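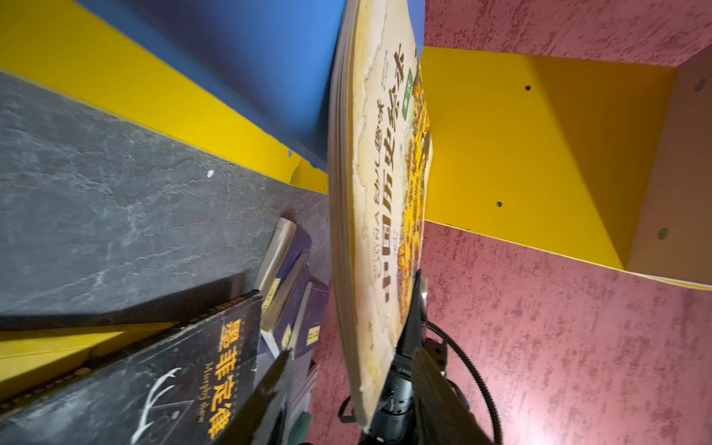
**Filed under: Home, Books, Slow Projects**

I promised back in February that I would get the reading corner sorted before the weather turned nice and I lost all interest in being indoors. Well, it's Friday evening, my tea has gone cold twice, and I am finally putting books on shelves!

If you've been reading here a while, you'll know the books came first and the furniture came much later. My friend Corina Voicu moved away and left me three boxes of them, a lot of them in Chinese, which she reads beautifully and I read not at all (I'm on lesson 30 of my course, so ask me about the weather and nothing else). Murphy's Law is in there, with its big yellow characters on a black cover, and so is a large illustrated children's book that I keep opening when I should be working. Little figures, little buildings, so much going on. I could lose an hour on the cover alone.

My first plan was to sort everything by language. Then I tried it by size, and that looked tidy for one evening and drove me up the wall by breakfast – I could never find anything. So now it goes by who is likely to reach for it. Picture books low down, where Bianca's two can get at them when they visit, and the heavier reading up where I can see the spines from my chair.
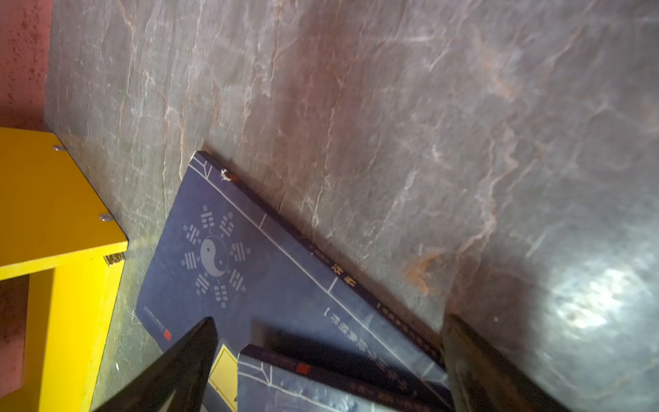

I did have a small wobble over whether to buy something new for all this. Maricica Zamfir, who has much better taste than I do, sent me a link to a very elegant oak bookcase, and I had it in my cart for a week. It was 377 before delivery, and I thought of how many secondhand books that would be, and I closed the tab. No regrets so far. Well, one or two. 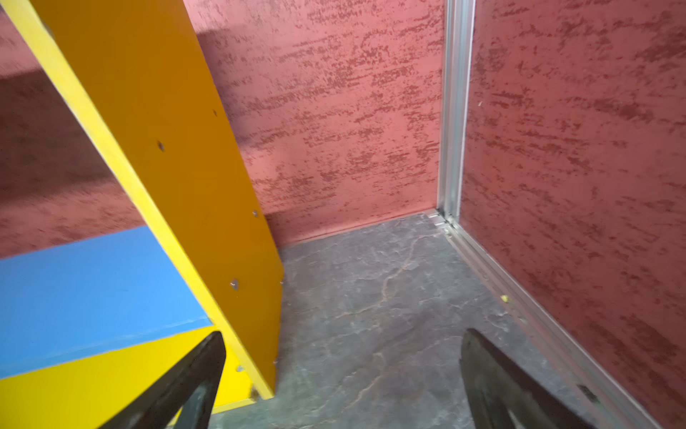

Color is what makes me happiest in this corner, and I know it won't be for everyone. My mother's house was cream from top to bottom, and I think I've been making up for it ever since. Orange with a lemon yellow edge, sky blue next to it, and all of it against that mottled reddish-pink wall – it shouldn't work, and I love it. Aurel wants me to paint over the screw heads so they disappear into the orange. I like them silver, so they're staying for now.

Still to do: a lamp, a cushion that doesn't slide, and the last box of Corina's books, which I haven't even opened yet. I'll start on that one tomorrow, after coffee.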